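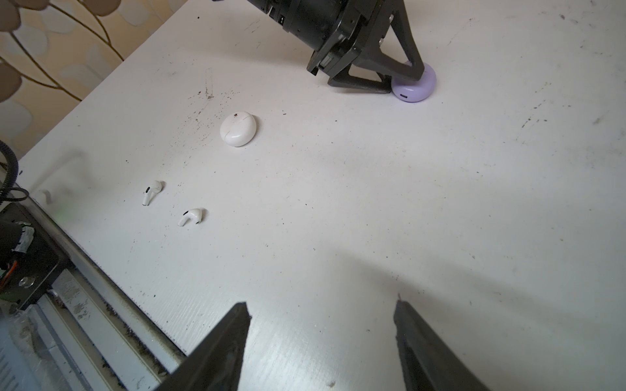
Simin Vahidi wrote in to tell me that if I'd just put my earbuds back in their case every time, I wouldn't have anything to write a column over. Fair! But I've tried, Simin, I really have, and I still think the trouble is with the case.

Think how we treat it. The case is the charger, the storage and the thing you carry, all in one little pebble, and it only does any of that if both buds are inside. Mine spend half their lives lying on a table next to it. I take them out to talk to someone, set them down by the case (right by it, close enough to touch) and walk off feeling like I've put them away. Then I grab the case, get on the 88 bus to Cestport and open it up to nothing.

And a white bud on a white table, come on. I'm all for the colored cases now, lavender, orange, whatever they've got, but the buds need it more than the case does. The case I can find by patting around.

Rogelio Salazar still uses wired ones and says he paid 4 dollars for them at the Stistley drugstore. I went back to a pair for most of January. They tangled, they caught on a door handle, and I never lost them once.

I'm not giving up the wireless kind, they're too nice on a walk. I'd just like a case that complains when I close it empty. One beep would do it. I'd pay more than 30 bucks for that beep.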